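To: vimow-club list
Subject: Re: [vimow-club] Cap task, cables and the January demo

> Can someone say where the two-arm setup stands? I missed the last
> two meetings and I'm supposed to write our part of the Carnov entry.
> Mainly I need to know which task we are going with, how many
> episodes we have, and whether the left arm is usable again. Also, is
> the hat stand staying? I thought we had dropped it for the plates.

The hat stand is staying. We talked about switching to the plates and decided against it, because the cap is a better test of what the two arms can do together. The task for the Carnov entry is: take the cap off the stand with the right arm, pass it to the left, and set it down on the table. Putting it back on the stand is a stretch goal and should not go in the entry text.

The left arm is usable. The problem was the homing offset on the wrist joint, and it was fixed by redoing the calibration with the script in the Fiore folder. Please use that script and not the old one on the desktop, which still writes to the wrong config file.

Episode count as of this morning is 1855 kept out of 3065 recorded. Most of the ones we threw out are from the first few weeks, when the two arms were logging on different clocks. I don't think any of those can be saved, but the raw files are still on the server if somebody wants to try.

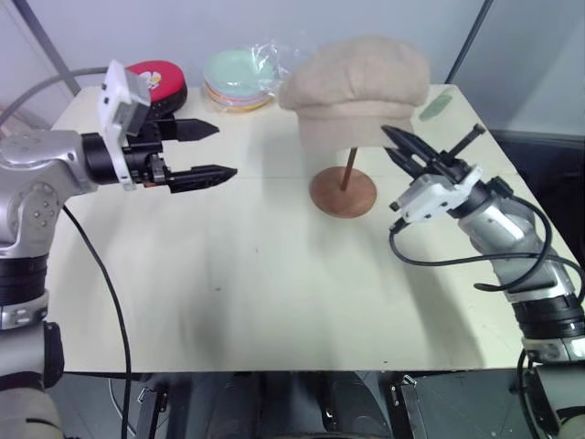

The approach for the right arm is from the side, close to the brim. Coming straight down on the crown worked in simulation, but the real cap is soft and the fingers mostly just pushed it down. From the side we get a grip on the first try a little more than half the time. The handoff is the weak part. The left arm tends to close early, and when it does the cap gets pinched between both grippers and neither one lets go. If that happens, stop the run and open the right gripper by hand from the console. Don't pull on the cap.

Cables need attention before every session. Check that nothing is caught around the right forearm, and move both arms slowly through their full range once before you start recording. We lost 113 episodes to a connector that had worked loose on the wrist, and it took far too long to notice.

For the write-up, we have 50 evaluation runs set aside that were never used for training. Use only those for the success rate. The numbers I posted on the Vavavden page are from an older model and mix both sets, so please leave them out. I will take that page down when I get a chance.

Still open:

- a new gripper finger for the left arm, to have as a spare
- someone to rewrite the reset instructions, which still describe the one-arm version
- the page limit for the entry — the rules say four pages in one place and six in another

If you can send me a draft of the methods section, I'll fill in the calibration part and send it back the same evening. The lab is open until 9 p.m. through the end of January.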